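ゆで卵以外の卵の下ごしらえと保存について
家庭の台所における取り扱いの手引き
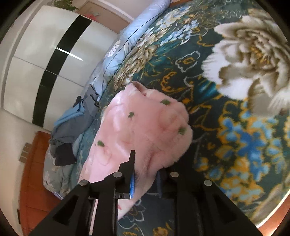 1 購入後の保存場所

卵は、購入後すみやかに冷蔵庫へ入れてください。扉の内側に設けられた卵用の棚は、開閉のたびに温度が変わりやすく、振動も加わります。当室では、パックに入れたまま庫内の奥の棚に置く方法をお勧めしています。パックのままであれば賞味期限の表示も手元に残り、においの強い食品の影響も受けにくくなります。

置く向きは、とがった方を下にします。丸い方には気室と呼ばれる空間があり、こちらを上にしておくと黄身が殻に近づきにくく、鮮度の低下が緩やかになります。

殻を水で洗ってから保存することは避けてください。市販の卵の多くは出荷前に洗浄されており、家庭で再び洗うと、殻の表面にある細かな穴から水分とともに細菌が入るおそれがあります。汚れが気になる場合は、使う直前に乾いた紙でふき取ります。

2 割り方

ボウルの縁に打ちつける方法は広く行われていますが、殻の破片が内側に押し込まれやすいという難点があります。調理台などの平らな面に軽く当て、ひびの中央に両手の親指を添えて左右に開いてください。

複数の卵を使う料理では、一個ずつ小さな器に割り入れ、状態を確かめてから大きなボウルに移します。破片が入ったときは、大きめの殻の縁ですくうと取りやすくなりますが、殻の外側が中身に触れるため、十分に加熱する料理に限ります。加熱の浅い料理では、清潔なスプーンを用いてください。

3 白身と黄身の分け方

冷蔵庫から出した直後の卵は黄身の膜がしっかりしており、分ける作業に適しています。殻の半分から半分へ移し替える方法のほか、穴あきの玉じゃくしに卵を落とし、白身だけを下の器に受ける方法があります。後者は殻に触れる回数が少なく、衛生面でも優れています。

メレンゲに用いる白身には、黄身や油分が混ざらないようにします。ボウルと泡立て器は事前に洗剤で洗い、水気を完全にふき取っておきます。

4 余った白身と黄身の保存

白身は密閉容器に入れて冷蔵し、2日以内に加熱調理に使います。すぐに使う予定がない場合は冷凍もできます。製氷皿に一個分ずつ流し入れ、凍ったのち保存袋に移すと、必要な量だけ取り出せます。解凍は冷蔵庫内で行い、一度解凍したものを再び凍らせないでください。

黄身は乾きやすいため、小さな容器に入れて表面にラップを密着させ、翌日までに使い切ります。そのまま冷凍すると粘りが強くなり、溶いても滑らかに戻りません。冷凍する場合は、菓子用であれば砂糖を、料理用であれば塩を少量加えてよく混ぜておきます。容器には、どちらを加えたかを必ず記入してください。

5 溶き卵をむらなく仕上げるには

箸の先をボウルの底につけたまま、左右に直線を描くように動かします。円を描いて混ぜると、白身のかたまりが残りやすくなります。茶わん蒸しやプリンのように滑らかさが求められる料理では、だしや牛乳と合わせた後、目の細かいこし器に一度通してください。

薄焼き卵を破れにくくしたいときは、卵2個に対し、片栗粉小さじ二分の一を同量の水で溶いて加えます。フライパンは中火で温め、油を紙で薄くのばしてから卵液を流します。縁が乾いてきたら弱火に落とし、裏返した後は10秒ほどで火から下ろします。

6 道具の手入れ

生卵のついた器具を初めから熱い湯で洗うと、たんぱく質が固まって落ちにくくなります。まず水で流し、その後に洗剤とぬるま湯で洗ってください。泡立て器は針金の根元に汚れが残りやすいため、洗剤液を張ったボウルの中で数回振り、流水でよくすすぎます。

卵を扱った後は、次の食材に触れる前に必ず石けんで手を洗います。調理台にこぼれた卵液も、乾く前にふき取ってください。

本手引きは、ジャグア生活資料室が8月に改訂したものです。前版の全11項目を整理し、内容の重なる項目を統合しました。卵の分離および冷凍に関する項の改訂は、ハウケ・ミュールバウアーが担当しました。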